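Grupo de compra de recambios de electrodomésticos
Acta de la reunión ordinaria de octubre

Se abre la sesión a las 19:10, con retraso porque la sala estaba cerrada. Se aprueba el acta anterior con una corrección: donde decía que el filtro de pelusa «había resuelto el problema de secado», debe decir que una persona asistente lo afirmó. No consta ninguna comprobación.
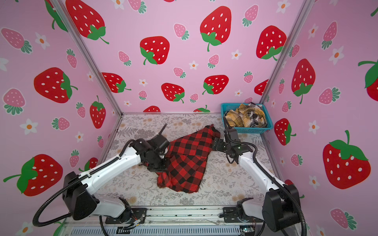
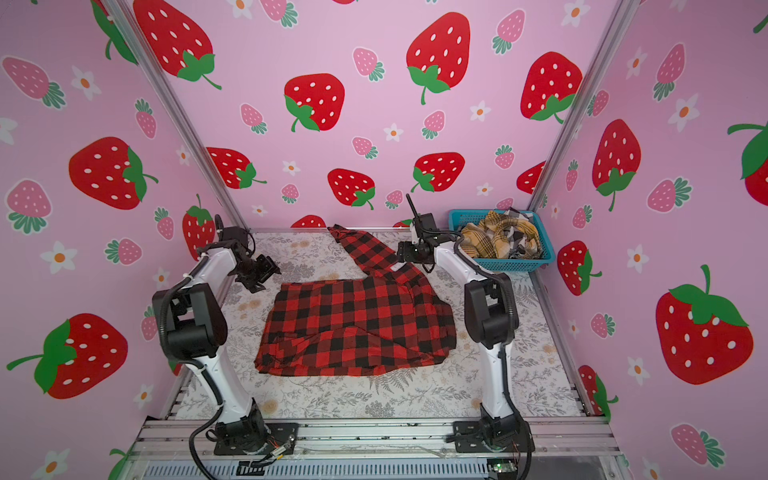 Prenda de cuadros rojos y negros sobre fondo de fresas, en las dos fotos.

1. Oferta de Pendeo para los filtros de secadora

Se lee el correo de Pendeo. Ofrece un lote de 20 filtros de espuma para la secadora de bomba de calor Arkon, con entrega en mano y sin gastos de envío. El correo los llama «equivalentes al original» en el primer párrafo y «compatibles» en el tercero. Varias personas señalan que no es lo mismo y que la tienda debería elegir una de las dos palabras y mantenerla.

Se pregunta si alguien ha tenido en la mano una muestra. Hay una, que circula por la mesa. La espuma es menos densa que la del filtro antiguo y el marco entra con holgura en el alojamiento. Quien la ha montado en casa dice que la secadora funciona, que el aviso de filtro no se ha encendido y que la ropa sale bien. Se le pregunta desde cuándo la tiene puesta y responde que lleva dos coladas. Se hace constar que dos coladas no prueban nada sobre la pelusa que pueda llegar al condensador.

El correo menciona también una duración de 2000 horas. No dice en qué condiciones, ni con qué limpieza, ni quién la ha medido. Se acuerda pedir a Pendeo el documento del que sale la cifra. Si contestan con el mismo folleto, el punto se cierra sin compra.

Una asistente recuerda que con las bolsas de aspiradora ya se compró a ciegas por ahorrar el porte y que parte de aquel lote sigue en un armario. No se discute más.

2. Juntas de puerta Liang

Las juntas de goma Liang llegaron en septiembre y se han repartido. Balance desigual. En las lavadoras de carga frontal más antiguas la junta asienta bien y el muelle se coloca sin herramienta especial. En los modelos con puerta de cierre lento el labio queda doblado en la parte baja, justo donde se acumula el agua. La ficha del producto incluía ambos tipos en la misma lista de compatibilidad.

Se propone devolver las que no sirven. El plazo de devolución es de 30 días y se discute si empieza a contar en la fecha de la factura o en la de entrega. Las condiciones publicadas por el vendedor dicen «desde la compra», expresión que cada parte lee como le conviene. Se enviará la reclamación mañana por la mañana, con fotografía del labio doblado, sin esperar a aclararlo por teléfono. La última vez que se aclaró algo por teléfono no quedó rastro de ello.

Se descarta la idea de recortar el labio con una cuchilla. Quien la propuso había visto un vídeo. En el vídeo no se llega a ver la lavadora llena.

3. Motor de ventilador para la secadora compartida

La secadora del local sigue haciendo ruido. El servicio técnico de Rellside presupuesta el cambio del motor del ventilador en 229 euros, piezas y desplazamiento incluidos, impuestos no especificados. Se pide que conste lo siguiente:

– El técnico no desmontó la tapa trasera en su visita.
– El presupuesto no separa el precio de la pieza del de la mano de obra.
– La garantía ofrecida cubre «la intervención», sin aclarar si eso incluye el motor.

Hay quien opina que, con ese precio, conviene pagar y olvidarse. La mayoría no lo ve claro. El ruido aparece al arrancar en frío y desaparece a los pocos minutos, cosa que encaja igual de bien con un rodillo gastado o con la correa. El rodillo cuesta bastante menos y lo cambia cualquiera con un destornillador y algo de paciencia – más lo segundo que lo primero.

Se acuerda: abrir la tapa trasera antes de aceptar nada, revisar correa y rodillos, y pedir a Rellside el presupuesto desglosado por escrito. Mientras tanto la secadora se usará solo en programa corto. Se retirará el cartel de «averiada», que no es exacto, y se pondrá otro.

4. Descalcificador en pastillas

Punto aplazado en las dos reuniones anteriores. Se presenta una comparación entre las pastillas y el ácido cítrico a granel. La comparación consiste en una hoja con dos columnas en la que todas las ventajas están en la columna de las pastillas. Preguntado por el origen, quien la trae reconoce que la descargó de la web del fabricante. Se agradece la sinceridad y se retira la hoja.

El ácido cítrico se seguirá comprando como hasta ahora. Se recuerda que no debe mezclarse con lejía y que el tarro tiene que llevar etiqueta. El actual no la lleva.

5. Hoja de pedidos

La hoja compartida sigue sin columna para el número de modelo completo. Por esa razón se pidieron dos veces las gomas equivocadas. Se añadirá la columna y no se tramitará ningún pedido que la traiga vacía, tampoco los urgentes. Se debate si «urgente» significa algo; queda sin resolver.

6. Ruegos y preguntas

Se pregunta si la pieza original de Arkon se sigue fabricando. La web la muestra como «temporalmente sin existencias» desde la primavera. Se interpreta que no, aunque la marca no lo ha dicho y en su último mensaje se limita a recomendar una secadora nueva.

Se pide bajar el volumen de mensajes en el grupo. Se toma nota, con pocas esperanzas.

Se levanta la sesión a las 20:45. La próxima reunión será en noviembre, en la misma sala, con la llave pedida de antemano.

Comentarios (3)

Anónimo: Yo compré esa espuma «compatible» por mi cuenta y al cabo de un mes tenía pelusa detrás del filtro. Puede que también la tuviera antes, la verdad es que no había mirado.

Usuario de secadora vieja: Lo del ruido en frío me pasó a mí y era el rodillo trasero. Antes de pagar el motor, girad el tambor a mano con la máquina desenchufada y escuchad.

Anónimo: ¿Las juntas Liang que sí encajan se pueden pedir todavía? En el acta no se dice nada.

Entradas relacionadas
Acta de la reunión de septiembre
Cómo leer la placa de modelo de una lavadora
Bolsas de aspiradora sobrantes: lista y tallas
Limpieza del condensador, paso a paso
Reclamaciones abiertas con proveedores

Contacto: formulario en la página de inicio | © Grupo de compra de recambios | Volver arriba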